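Orçamento para um segundo braço robótico: garra nova ou câmera de punho primeiro?

Publicado por Orvokki Oksanen em Robótica de bancada > Compras e planejamento

Bom dia a todos. Desculpem o meu português, ainda estou a aprender. Trabalho numa oficina pequena em Barbu e temos um braço Valtitton. Em setembro posso comprar mais equipamento, mas o dinheiro não chega para tudo. O fornecedor Volness pede 34 dias para entregar uma garra e 62 para um braço completo. O nosso trabalho é feito quase sempre perto do chão, com pouco espaço entre as peças. 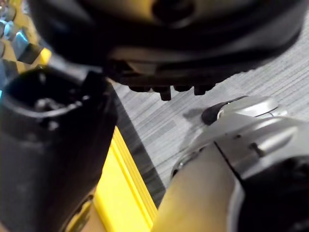 Ponta da garra junto ao carpete cinzento.

As minhas dúvidas são duas. Primeiro, se compro a garra de reserva agora e o braço no próximo ano. Segundo, quanto devo guardar para cabos, suportes e pontas dos dedos. No primeiro orçamento esqueci estas coisas e faltou cerca de 10 por cento do total. Também não sei se o preço da calibração costuma vir incluído. Quando há cabos e placas na zona de trabalho, penso que um dedo mais fino seria melhor, mas custa quase o dobro.
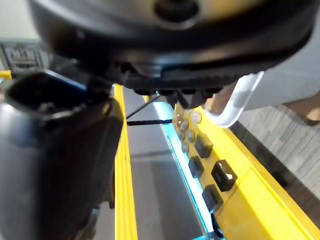 Silvana Bragança
Orvokki, eu compraria primeiro a garra. Com uma só, qualquer avaria para o braço durante o prazo inteiro da entrega. Peça o preço da calibração numa linha separada, senão depois discutem. Para consumíveis, olhe as faturas do ano passado e ponha esse valor, sem adivinhar. E peça 2 jogos de pontas, elas gastam-se.

Wiltonero
compra usado, sai mais barato

Orvokki Oksanen
Obrigada, Silvana. Vi as faturas e gastámos mais em cabos do que eu pensava. Wiltonero, usado eu aceitava para a mesa, mas para a garra o nosso contrato de assistência não permite. Vou então pedir a garra com dedos normais e um só jogo de dedos finos para experimentar.

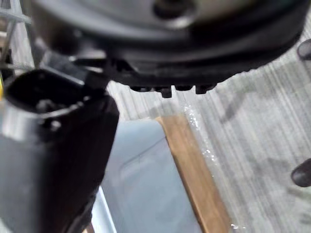 O braço fica para o próximo ano, e até lá meço o espaço livre que precisamos em cada posição, para escrever no pedido. Se alguém tem um modelo de folha de cálculo para isto, com uma coluna para o prazo de entrega, agradeço muito.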